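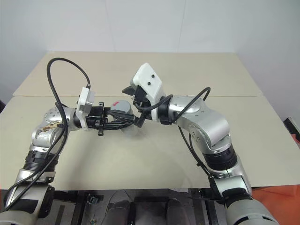
The armadillo question

My neighbor Ebenezer Acheampong found an armadillo under his deck in September and reacted the way most of us in Tranby have learned to react to wildlife, by taking a bad photo and asking the town message board whether it was legal to be upset. He got 50 replies before supper. Half of them told him to trap it, a few told him to name it, and one explained that armadillos don't live this far north, which must have been a surprise to the armadillo.

I have been reading these threads for years and I'd like to say a word for the animal.

We used to be a town with a fixed cast. Squirrels, deer, the raccoon that knows which night is trash night. Then the winters got soft and new characters began wandering up from the south without asking. The armadillo is only the one with the best costume. It digs small cone-shaped holes in lawns while looking for grubs, and for this it is discussed at the hardware store as though it had robbed the bank.

The word that keeps coming up is "invasive." I have a dictionary and a field guide and neither one lets you use it that way. An invasive species is one that people carried somewhere it couldn't have reached alone, and that does real harm once it's there. The grass on Ebenezer's lawn has ancestors that came over by ship. The earthworms under it very likely did too. The armadillo walked. It walked a long way on legs the length of my thumb, crossed who knows how many county roads, and of all the creatures on that property, including Ebenezer and me, it may have the best claim to having arrived by its own efforts.

I don't want to be too breezy. When animals move because the weather has moved, it isn't a charming little travel story. Something at the cold end of the map is getting squeezed, and we tend to hear less about that end, as it doesn't turn up under anybody's deck. The armadillo is the good news half of a bad news item. Ground-nesting birds may not care for its company either, and I'd like somebody to find out before we all get fond of it.

Despina Preda has been trying to find out. She teaches biology at the high school and keeps a map of sightings on the wall outside her classroom, with a pin for every new animal reported along Pascu Creek. It goes back nine years. The southern pins creep north the way a stain goes up a paper towel. She has asked the county more than once for $2,000 to put trail cameras along the creek, and the county has more than once thanked her for her interest. Meanwhile it did find the money for a brochure called "Unwanted Visitors," with a tip line, and printed 706 copies. I don't know how you arrive at 706. I have two of them, if anyone is short.

The brochure recommends fencing buried a foot deep, and removal by a licensed professional. It does not say where the armadillo should be removed to. South, I suppose. Ms. Preda's opinion is that the spot under the deck will be taken by the next one up the road, and that you could spend a very full retirement driving armadillos to the state line.

What I'd do is dull. Buy the cameras. Learn which of the newcomers stay through January and which ones try it and die. Leave some rough ground along the creek between the Ivura subdivision and the old Salomico orchard, so that whatever is coming through has a way to come through other than Route 9, where at present we mostly meet armadillos flat. And put up with some holes in the grass. I've looked at Ebenezer's lawn closely, over the fence, for a long time, and the armadillo has not made it noticeably worse.

The county board takes up the animal control budget on Wednesday. I'll be the one in the back with the brochures. Ebenezer says he'll come too, if he can get his car out, because there's a hole next to the driveway he'd like to show somebody first.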